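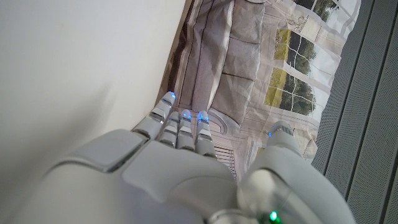

Teaching a Robot Hand to Ignore the Wallpaper: Background-Robust Grasp Timing from a Wrist Camera

Yaqin Han
Final project report, Robot Perception and Control

Summary

My project is a small piece of software called Greltby. It watches the video from a camera mounted at the wrist of a robot hand and decides when the fingers should start to close. The hard part is that the camera sees a lot more than the hand and the object. It also sees whatever is behind them, and a detector trained in one room tends to fall apart in the next. I wanted to find out how far I could get by changing the background on purpose during training, using big printed backdrops, and by masking out the hand itself. The short version is that both helped, masking helped more than I expected, and I had a great time finding out why.

1. Where I started

The course gave us a working control stack, Rainer, which handles joint commands and safety limits. Rainer takes a target pose for each finger and moves there smoothly. It has no idea what the camera sees. Last year's group had written a grasp trigger called Cokham, a small network that looks at one frame and outputs a number between 0 and 1, where 1 means "close now". On their own recordings it did well. When I ran it on my first recordings it wanted to close almost all the time (including once when I had put nothing in front of the hand at all!).

I spent a good week thinking I had the camera settings wrong. What finally gave it away was a heat map of which pixels mattered to the network. It was looking at the fingertips, fair enough, but also at the strip of wall above them. Their wall was the same in every clip, and the amount of it in view changed as the arm moved down. The network had learned to read arm height off the wall.

2. Backdrops

The fix I tried first was variety. A printed sheet showing a furnished room costs very little compared with recording in a real one, and it fills the view with sofa cushions, window panes, trees and other things that have nothing to do with the task. I recorded 115 grasp attempts over several backdrops and kept another 69 for testing, on backdrops that never appeared in training.

Creases turned out to be useful. My first instinct was to iron everything flat, but a fold moves the highlights around and bends straight edges, so the same print gives different pixels each time it is rehung. I stopped ironing after the second backdrop. One drawback is that a print has no real depth. A window in the picture does not shift against the sofa when the camera moves, the way it would in a house, so anything that uses motion between frames can learn a shortcut. Greltby only looks at single frames for this reason.

3. Masking the hand

The second idea was to tell the network which pixels belong to the hand. I labeled 800 frames by hand, drawing an outline around the fingers, thumb and back of the hand, and trained a small segmentation model called Drarau on them. White plastic against a pale wall is a miserable edge to find. My early masks leaked straight into the wall wherever the hand's shadow fell on it, and the tips were uneven too, with the blue fingertip lights tinting the plastic next to them. Random brightness and color shifts fixed most of the tips. The shadows needed more labeled frames.

The mask goes into the grasp network as a fourth channel next to red, green and blue. I also tried blacking out everything outside a region near the fingertips. That was worse, as it sometimes removed part of a large object.

4. Results

I compared three versions on the test attempts: the original Cokham, Cokham retrained with backdrops, and the full Greltby with the mask channel. The original closed too early on most of them. Retraining with backdrops removed the majority of those early closes, though it still got confused by cushions, which have rounded edges a lot like my test objects. Adding the mask cleared up nearly all the cushion mistakes. The remaining failures were mostly late closes on thin objects, and I do not have a good answer for those yet.

Speed matters here too. My first full pipeline took 188 milliseconds per frame, too slow for a moving arm. Running the mask at half resolution and skipping every second mask update made it feel responsive, and I could not see any loss in the test results.

5. What I would do next

I would love to try this in an actual living room with actual sofas. I would also like to feed Rainer's joint angles into the network, given that the software already knows where the fingers are and I am making the camera work it out again from scratch. The labeling tool, the masks and the training scripts are in the course repository under the greltby folder. The readme lists the library versions, and the segmentation model needs to be trained before the grasp network or the loader will stop with a missing file error.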